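Clasereck, the plain-words robot encyclopedia
Entry: Driving demonstrations (pavement robots)
Written by Fergus Carnegie
Last looked over in September

A driving demonstration is a recording of a person steering a robot by remote control, kept so that the robot can later learn to steer itself. You'll also see it called a teleoperated demo, a drive, or (in our group) a "walk", though I've never found out who started that one. The entry on guiding a robot arm by hand is separate, and I'd read that first if arms are what you're after. I know wheels much better!

How it works
You sit down with a gamepad, you get the view from the robot, and you drive. While you do, the computer saves two things side by side: what the robot could see and what your thumbs were telling it to do. Later a learning program goes over the pairs and tries to work out which view goes with which push of the stick. This is known as behaviour cloning, and it's the oldest trick in this corner of robotics. There are newer and cleverer ones, but most of the people I know still start with it.

The robot I drive is called Soter, and for the most part I drive it in Seltodow, which is a simulated city. You can clip a kerb in Seltodow all afternoon and the only thing hurt is your pride. Real pavements come later, at walking pace, with someone strolling next to the robot with a stop button.

What makes a good drive
A drive should have a start, a goal and a bit of trouble in between. Beginners (me included) steer far too smoothly, straight down the middle, and the robot then has no idea what to do once it has drifted. So we go wrong on purpose. I let Soter wander towards a wall or a post, begin recording, and then bring it back. These are called recovery drives, and a set of 70 with 8 of those in it taught me more than any handbook.

It also helps to settle on house rules before anyone picks up the gamepad. Do you pass a lamp post on the building side or the road side? Do you roll over a grate or go round it? Either answer can be fine, but if one driver always goes left and another always goes right, the learner may split the difference and head straight for the post. Our rules are on one sheet, known as the Cosgrove sheet, and we've rewritten it 3 times — mostly over grates.

Sticks, wheels and pedals
A gamepad is the usual choice. I've tried a steering wheel with pedals and found it lovely for long straight stretches and hopeless for creeping round a bin. Keyboards work at a pinch, but each key is either on or off, so the recorded steering comes out jerky and the robot will happily copy the jerks.

Delay matters too. If the picture reaches you late, you steer late, and your lateness goes into the recording along with everything else. I check for it before each batch by tapping the stick and watching for the view to twitch.

Sun and shade
Simulated light is worth a paragraph of its own. A hard shadow edge can look like a step to a learner that hasn't met many, and it may slow down or swerve for nothing. The cure is dull: drive the same stretch again with the sun moved. I tend to do the worst shadows first, with a mug of tea, before my patience goes.

See also: hand guiding; recovery drives; simulated cities; shared control 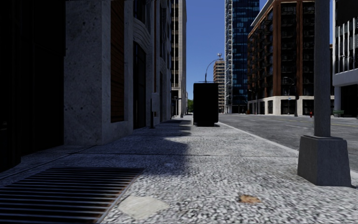 Reading time: 3 minutes

Seltodow, with a wide pavement to drive along and a shadow slanting across it. The grate on the left is a good test of the Cosgrove sheet, and I'd want separate drives for the lamp post near the kerb on the right and for the tall black box further up. Stay off the road, keep your speed down as you cross from shade to sun, and aim for the trees at the far end.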